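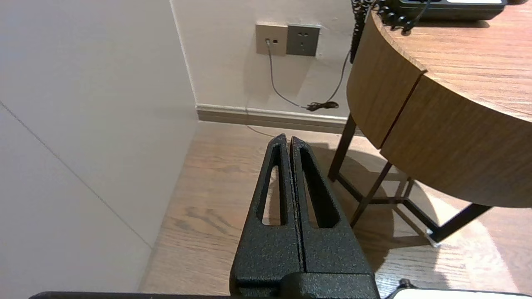 Corner of a room, pale wooden floor.

Prernis: indoor humidity and temperature readings from bedrooms

Prernis is a table of relative humidity and air temperature readings taken in furnished bedrooms during the heating season. It is meant for people who model moisture in homes or need realistic input for ventilation tests. Maintainers: Ibrahim Haruna and Gunārs Siliņa.

Version 2 replaces the earlier release. Column names have changed, so old import scripts will fail on the header row.

Contents

readings.csv: one row per logger per time step
rooms.csv: one row per room, with floor type, window type and heating type
gaps.csv: start and end of each period with no data

Times are stored in UTC. Temperature is in degrees Celsius, humidity in percent. An empty cell means the logger returned nothing; zero is never used for missing values.

Placement

Loggers were set at mattress height, away from radiators and direct sun. The placement field takes the values "bedside", "wall" and "floor". Floor readings run cooler near outside walls and should not be averaged with the others.

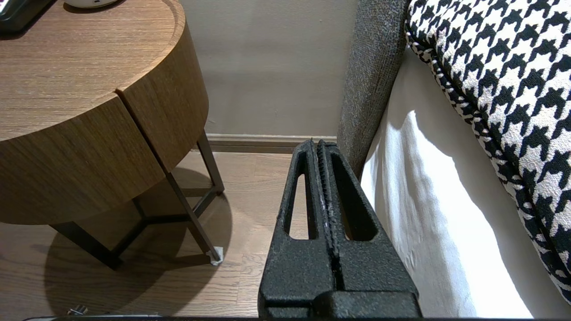 Floor between the nightstand and the bed.

Known problems

Readings above 65 percent were reviewed by hand. Those that matched an open window or drying laundry in the room notes carry flag W and were kept. Those with no matching note carry flag U. Irov loggers recover slowly after a sharp rise and can read high for several time steps.

Rooms with fewer than 2,000 valid rows are listed in rooms.csv but left out of the summary tables. Three rooms changed heating type partway through and have a second entry with the suffix b.

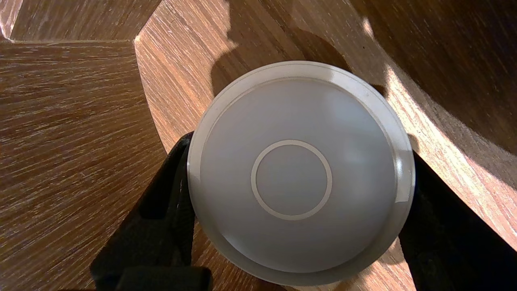
Clock drift was corrected by linear interpolation between the first and last sync. The raw timestamps are in the column time_raw. Loggers that lost power have no last sync, and their drift is uncorrected (flag D).

Loading

The files are comma-separated, UTF-8, with a header row. Join on room_id. The Caruso script checks row order and duplicate keys; run it before any merge. The Uvis script rebuilds the summary tables from the raw rows and overwrites the old ones without asking.
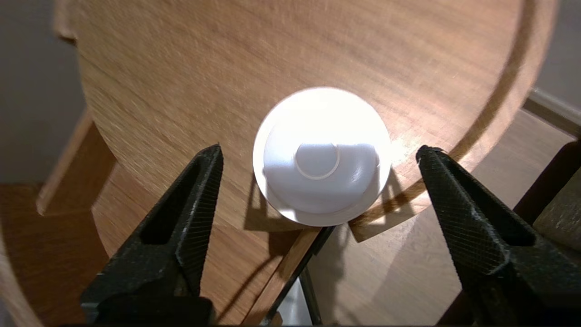 Room notes are free text and were typed in by the occupants. Spelling was left alone. Names and street addresses were removed by hand, and the notes were read a second time before release.

Not suitable for

Mold risk ratings for single homes, or comparisons between heating brands. Wall surface temperature was not measured.

Changes

April: flag U added, suffix b entries split out, gaps.csv now sorted by room_id and start time.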